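Cable swap day comes to Drultden, and I took home more than I brought

I only went along to the Drultden cable swap to get rid of a box of old extension leads, and I came home with a heavier box than the one I left with. My own fault entirely!

If you haven't been, it's a September thing in the old Kalogeropoulos building, the one with the big white trusses and all the pipes and ductwork on show overhead. You bring whatever leads, plugs and connectors have been breeding in your garage, and you take whatever you can use. Entry is 3 dollars, the doors open at 9 in the morning, and by the time I'd found a park there were already people coming out with their arms full.

Annelies Hollenstein, who started the swap with a few neighbours from Ketum, told me they've moved 3000 metres of cable since the first one (she keeps a notebook). This year there were 22 households signed up before the day, plus the usual strays like me.

I learned a fair bit too. Rafail Galanis gave a free talk on coiling heavy cable, and I've been doing it wrong my whole life - I wind it round my elbow, and that puts a twist in every turn. He likes big, lazy loops laid flat on the floor, flipping every second one under, and he was very patient with those of us who kept ending up with spaghetti. He reckons a good thick cable treated kindly should see you through 40 years of sheds.

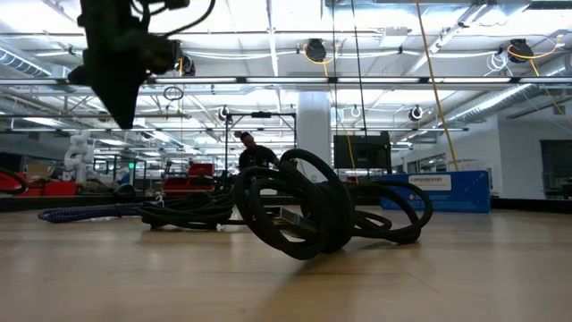

Heavy black cable and a blue braided length on the floor at Drultden.

Anything that doesn't find a home goes to the Rodesero depot for its copper, so you needn't feel bad about leaving things behind. There's a second session planned for the autumn if enough people put their names down, and the list is at the front counter of the library. I've put mine on it, and I still have those extension leads.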